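Caring for a Wood Table and the Floor Under It

Dark wood furniture hides a lot. Scratches that would jump out on maple are easy to miss on a walnut stain, but dust, water rings and greasy fingerprints show more, especially in a room with side light. The tips below cover everyday cleaning, small repairs, and the floor around the table legs, where most of the wear ends up.

Everyday dusting

Use a soft cotton cloth, slightly damp. A dry cloth pushes grit across the finish and leaves fine swirls you will only notice when the sun is low. Wring the cloth until no water comes out, wipe with the grain, and follow with a dry one.

Old T-shirts work well if you cut off the seams and any printed part. Paper towels are all right for spills but too rough for regular use.

Feather dusters move dust from the table to the floor. Skip them.

Weekly cleaning

Put a few drops of dish soap in a quart of lukewarm water. Dip a corner of the cloth, wring it, and wipe one section at a time. Go over it again with plain water, then dry. Do not let the water sit while you do the rest of the table.

Check the edge nearest the chairs. Hand oils and food collect there, and the finish will start to feel tacky long before it looks dirty. If soap does not lift the tackiness, try mineral spirits on a rag in a hidden spot first, with a window open. Lay the rag flat outdoors to dry before you throw it away. Oily rags left in a pile can catch fire.

Spray polish

Use it sparingly or not at all. Silicone polishes leave a film that builds up and causes trouble if you ever want to refinish. A thin coat of paste wax twice a year does more good. Rub it on, wait 10 minutes, and buff until the cloth slides without dragging.

Water rings

White rings are moisture caught in the finish and can often be removed. Black rings have gone into the wood and usually need sanding or a wood bleach.

For a white ring, in this order:

1. Leave it alone overnight. Some fade by morning.

2. Lay a dry cotton cloth over it and press with a warm iron, no steam, for a few seconds. Lift and look. Repeat up to 6 times, stopping as soon as the ring is gone.

3. Rub in a little petroleum jelly, leave it overnight, and wipe it off.

4. If the ring is still there, rub very lightly with 0000 steel wool and paste wax, along the grain. This dulls a glossy finish, so you may have to do the whole top to match.

Things that stay on the table

Anything left in one spot for months will leave its outline. The wood around it changes color with the light and the wood under it does not. Shift boxes, vases and trays every few weeks. Felt dots under hard bases are cheap insurance -- but replace them once they pick up grit. Rubber feet are worse than no feet, as some kinds react with the finish and leave marks that will not wipe off.

Flowers are fine if the container is glazed on the bottom and stands on a saucer. Wipe up pollen with tape instead of a cloth, which smears it. 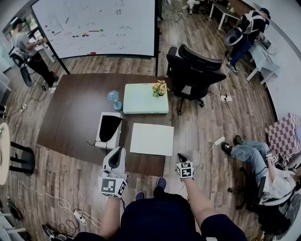

Small scratches

For a light scratch on a dark stain, a felt-tip touch-up marker is enough. Buy one shade lighter than you think you need. Dab it on, wait a minute, and wipe off the extra. You can always add a second coat.

Deeper scratches take a wax fill stick. Warm the tip in your hand, press it across the scratch, and level it with the edge of an old plastic card. Buff after 20 minutes.

Walnut meat rubbed on a scratch does darken it for a while. The color fades and you will be doing it again in a month or so.

Floorboards under and around the table

Vacuum with the brush roll turned off. Grit under shoes and chair legs does more damage to plank floors than anything you spill on them. Put a mat at the outside door and shake it out often.

Use felt pads on table and chair legs, the nail-on kind if the legs are solid wood. Stick-on pads slide off sideways on chairs that get moved every day. Check them when the heat comes on in October, and again in spring.

Mop with a barely damp flat mop. Steam mops can push moisture into the seams and cloud the finish.

Gaps between boards in winter are normal and close up when the air gets more humid. Do not fill them. The filler gets squeezed out in summer and leaves ridges.

Loose legs

Turn the table over on a blanket, with a helper. Tighten the bolts a little at a time, going from corner to corner. If a screw spins without gripping, pack the hole with toothpicks and wood glue, let it dry overnight, trim them flush, and drive the screw again.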